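I've been using the Wolla throw for two months now and I have opinions, so get comfortable.

First, what I was after. I wanted a blanket that could live on the end of the bed and get abused. I read there, I snack there, I fold laundry there, and when I have a cold I pretty much move in with a pile of tissues and don't come out. My old gray throw was a gift from my aunt and it pilled so badly I was picking fuzz off my sweaters all winter. My coworker Elvia Beltrán has the Wolla in green and wouldn't stop talking about it, so in April I caved and got the pink one with the big white polka dots.

Let me start with the good stuff. It's soft! Soft straight out of the bag, before any washing, and it's stayed that way through 7 washes (cold, gentle, low heat in the dryer like the tag says). The dots haven't faded and the pink hasn't turned anything else pink, which was my big fear because I am not a person who sorts. It's also a good weight. I can sleep under it with the window open and I don't wake up at 3 a.m. kicking it onto the floor.

The pattern is loud, and I know that's going to split people. My sister says it looks like a birthday cake. I love it, and big dots hide a lot more than a plain color does. You can dump half your bedroom on it and the whole thing still looks sort of cheerful.

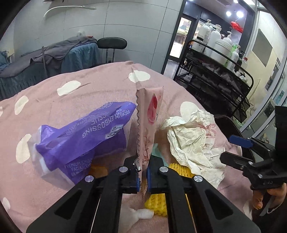
The one place the pattern works against you is with white stuff. Tissues, cotton balls, a loose sock — they all disappear among the dots, and I've washed more than one tissue because I didn't spot it when I stripped the bed. If you've ever done that you know what the dryer looks like afterward. Now I give the blanket a good shake over the tub before it goes in, and that takes care of most of it.

It does wrinkle. Fold it up and the crease is still there when you open it again, and it takes a night of use to relax. I don't care, but if you want that smooth hotel look across the foot of the bed you'll be annoyed. It also picks up cat hair like it's getting paid for it. I tried the Plarkura lint roller on it and went through so many sheets that I gave up and bought one of those rubber brushes, much better.

Size is fine for one person. The two of us on the couch with it is a fight, and I lose, so I'd go up a size if you share. The stitching on mine is still tight except for one corner where a thread came loose in the first week. I snipped it and it hasn't gotten any worse.

I'd buy it again, probably in the bigger size, and probably still in pink. I'm taking off a star for the creases and the cat hair. Oh, and the bag it ships in has a decent zipper, so hang on to it. Mine's holding my winter hats right now.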